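So I've started making my own bread again, and this time I mean it. My friend Trudy gave me a jar of her starter back in May and I'd been feeding it out of guilt more than anything, but then we got a rainy Wednesday and I thought, fine, let's go. I'm using 300 grams of flour per loaf, so they come out small. That suits me! A big loaf goes stale before I get to the end of it. 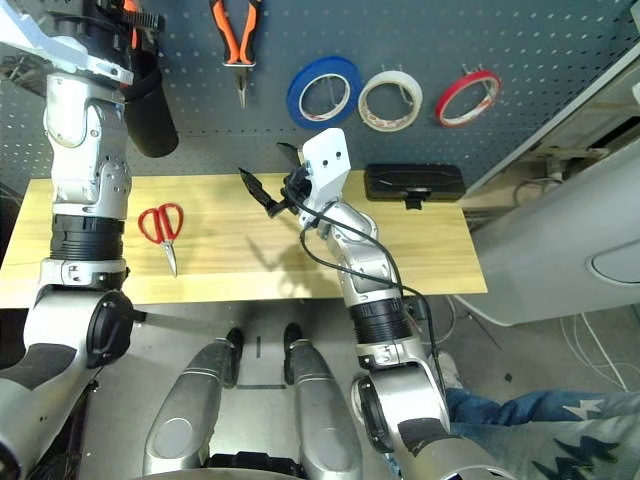
## The waiting part

I used to hate this bit. Now I mix everything after dinner, fold it two times, and leave it on the counter overnight (roughly 8 hours, a little longer if the kitchen is chilly). Trudy swears by the fridge, and her crust really is better than mine, but I can never remember to clear a shelf — and I like looking at the dough first thing in the morning.

My first try spread out like a pancake. The second was taller, a bit gummy in the middle, and gone by lunch anyway. I had it with way too much butter.
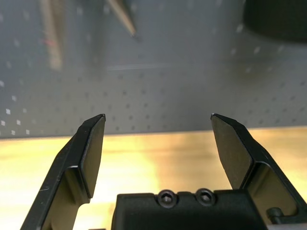
Next up is rye. Saron at work keeps telling me to swap in just a spoonful or two at first, and she's been baking a lot longer than I have, so I'll probably listen. I also want to try seeds on top, if I can find a way to make them stick. Mine all end up in the toaster.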